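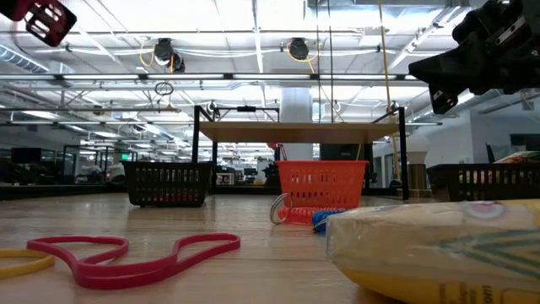
Zornimbridge Tabletop Items

Version 3, updated in March

Contents

This folder holds the notes and item list for the small household goods set. The items are cheap, everyday things of the sort that collect in a kitchen drawer, sorted on a light wooden table with plastic baskets and a raised shelf.

Items

Bands: a pink-red resistance band and a yellow rubber band. Log these separately. The resistance band is flat and seldom lies the same way twice, so shape is not recorded.

Coils: an orange spiral keychain with a metal split ring, and a blue spiral coil. If they are tangled, enter both under one line.

Packaged goods: anything still in its wrapper, such as the large yellow item in clear plastic. Leave wrappers sealed.

Baskets: one orange, the others dark brown. Baskets have no item number.

Files

items.csv has one row per item: number, color, group, notes
layouts.csv has 39 rows, one per table layout
changes.txt

Known problems

Layouts 12 and 13 use the old group names. "Ring" in the notes column means a split ring, never a band.

Contact

Maeve Ó Dálaigh, Mondays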